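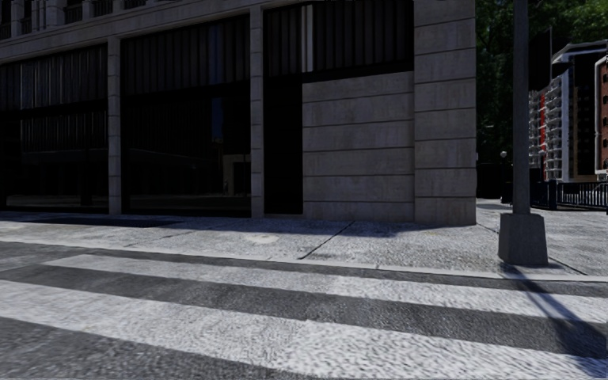
Zoila Zapata had been promised a robot, and for the first ten minutes of the open day at Stinley what she got was a street corner. She didn't mind a bit. She had taken two buses from Turnonholm to be there, and she stood in front of the big screen with her coat still on, looking at a crossing with grit in its paint and a lamp post whose shadow ran down over the stripes. No one walked on it. The man beside the screen had a lanyard and a biscuit, and he was so pleased with that shadow that he had forgotten to introduce himself.

"It's all made up," he said. "Every bit of it. There's no such corner anywhere. But the robot doesn't know that, and when it's learning to cross, a shadow like that one is a proper problem. It used to think it was a hole."

"A hole?"

"It would stop dead and wait for somebody to come and fill it in." He brushed the crumbs off his lanyard, which said Enda Rafferty. "Do you want to have a go?"

Of course she wanted to have a go! She had been mending lifts for the Ó Conaill works since she was nineteen, and no lift had ever once mistaken a shadow for anything. She put down her bag and sat where he pointed, and he gave her a plain grey box with two knobs and a switch.

"Left knob is the sun," said Enda. "Right knob is the weather. The switch sends it over the road."

"What's it?"

"Jondura. You're looking out of its eyes, so you won't see it. It carries shopping, or it will do when we let it out. It's had 600 goes at this crossing since breakfast."

Zoila turned the left knob, a little at first and then a lot, and the whole afternoon slid round. The shadow of the pole swung up on to the kerb, thinned, and came out long on the other side. The dark shop windows filled with orange light. She laughed out loud, and a small boy who had been busy with the free balloons came over to see what was so funny.

"Make it rain," he said.

She made it rain. It rained beautifully, in long slanting strings, and the white paint went shiny and then almost vanished under the wet. The boy leaned so close that Enda had to move his orange squash.

"Now send it," said the boy.

Zoila pressed the switch. The view gave a small dip, like somebody taking a breath, and began to roll forward. The stripes came up underneath, one and then the next, and then in the middle of the road it stopped. In the corner of the screen a number appeared, 63, and began to go up very slowly.

"That's how sure it is," Enda said in a low voice, as if Jondura might be put off by hearing him. "It wants to get to 100, but it'll go on anything over 90. It's looking at the reflections. It's not had a sky that colour before."

"You've never tried orange with rain?"

"I never thought of it. I always do them one at a time."

They waited. More people had drifted across from the tea table, and a woman with a pushchair said come on, come on, under her breath. Seventy. Seventy-four. It sank back to 71 and everybody groaned. Zoila had her hand flat on the desk, the way she used to rest it on a lift door when she was listening for the motor, and she found she was talking to it too. You're all right, she told it. It's just water. Go on.

Eighty-eight. Ninety-one.

The view dipped again and rolled on, over the last of the paint and up to the kerb, where it tilted back so far that for a moment there was only wet orange sky, and then it levelled out and there was the pavement with the rain jumping on it. The cheer brought two people running in from the car park. The boy let go of his balloon.

Enda was writing on the back of his hand, having lost his paper. "Orange and rain," he said. "Orange and rain! What made you do that?"

"It was doing that when I got off the bus," said Zoila.

He looked at the window behind him, which had a blind over it and had been down, she guessed, since he came in that morning. He pulled the cord. The yard outside was streaming, and the light lay low and bright along the puddles, and the shadow of the gatepost stretched all the way to the bike racks.

"Can I do snow?" said the boy.

"You've got 5 minutes before they want the room back," said Enda, still at the window, and Zoila shifted along to make space and gave him the box.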